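Search products
Search
Enter a keyword or item number

Kaseck Bamboo Tile Sleeping Mat
March 27, 2026
By the Travuvby product desk

Item 206, bedding and summer covers

Every spring the sleeping mats come back into the listings, and every spring the claims get a little bigger. The maker's sheet for this one says it "transforms your sleep." We'd settle for a mat that lies flat and doesn't pull hair. With that in mind, what you get is a bed-size sheet of small bamboo tiles, strung together in rows, that goes on top of your mattress and sheet in hot weather.

The sheet also calls it cooling. Bamboo doesn't cool anything. It holds less heat than a quilted cotton pad and lets some air through the gaps, and on a sticky night you may well notice the difference. If your room is already air-conditioned you may notice nothing except a harder bed. People who sleep on their side tend to send these back, and we can't blame them.

One use the sheet leaves out is laundry. A firm, flat top makes a decent folding surface, and T-shirts square up on it much more easily than they do on a soft comforter.

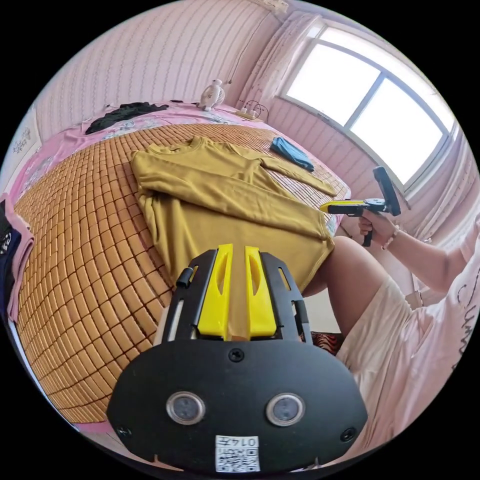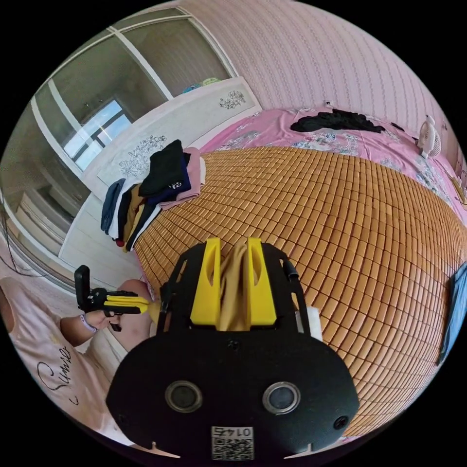
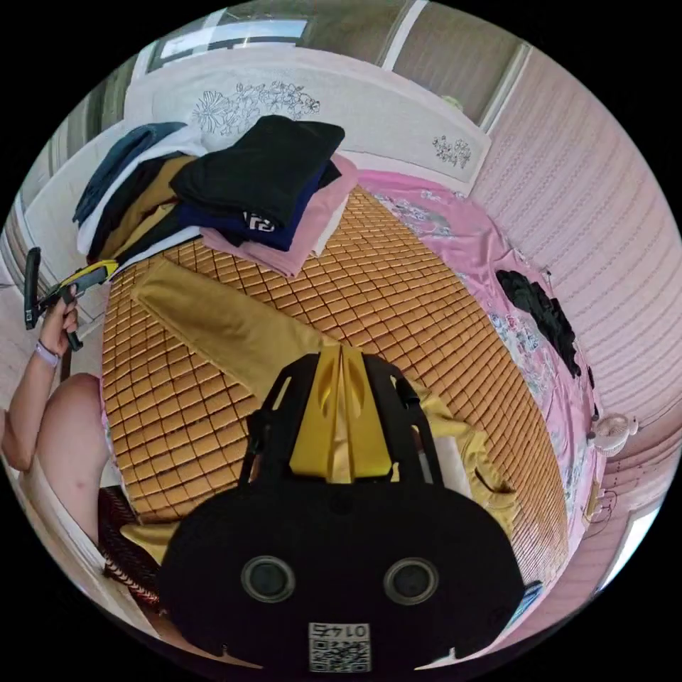
Clothes and the tile mat, on the bed.

Pick the size by your mattress top and ignore the name on the package. Kaseck's "full" runs narrow — we measured a mat from the last shipment and it was short of the edge on both sides. A fitted sheet underneath helps keep it from sliding. Satin is the worst thing to put under it.

Care is simple and a bit dull. Wipe with a damp cloth, dry it flat in the shade, and roll it for storage. Don't fold it across the rows, whatever the leaflet shows. The cord that holds the tiles is the weak part, and once a row lets go the ones beside it soon follow. The package has 17 spare tiles and a length of cord. We'd like to see more cord and fewer tiles.

The leaflet promises 200 nights of use before any wear shows. We have no idea how that was tested and neither did Kaseck when we asked, so treat it as decoration. The return window is the usual one. Keep the carton, as mats sent back in a bag arrive with chipped corners and we have to refuse them.

Worth buying? For a hot upstairs bedroom, probably. For the "transformed" sleep, no.

Related items
Sendell Rattan Pillow Cover
Cheung Folding Bed Mat, single
Sendell Flat Cotton Sheet, 800 thread
Kaseck Spare Cord and Tile Pack
Cheung Mat Storage Sleeve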